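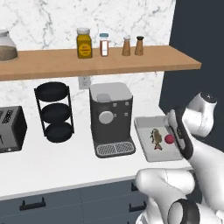
Projects > Student Reports > Teleoperated Demonstrations in a Kitchen Simulator

3.2 Collecting demonstrations

Demonstrations were recorded by remote control in the Skovex simulator. The operator moved a hand controller, and the simulated arm followed its position and wrist angle. A trigger opened and closed the gripper.

The task was to pick up one food item from the tray on the counter. We recorded 193 attempts over two weeks in May. Of these, 99 were kept for training. An attempt was dropped if the item left the tray or if the arm touched the coffee machine.

Operators had the most trouble judging depth – the gripper often closed too early, about 3 cm above the item. Adding a second camera view helped. Pauses at the start of each recording were trimmed, as the first policy learned to wait in place.

3.3 Limits

Contact with soft items is modeled as rigid. We did not test the policy on the real arm.

Zundville Robotics Lab | Contact | Back to top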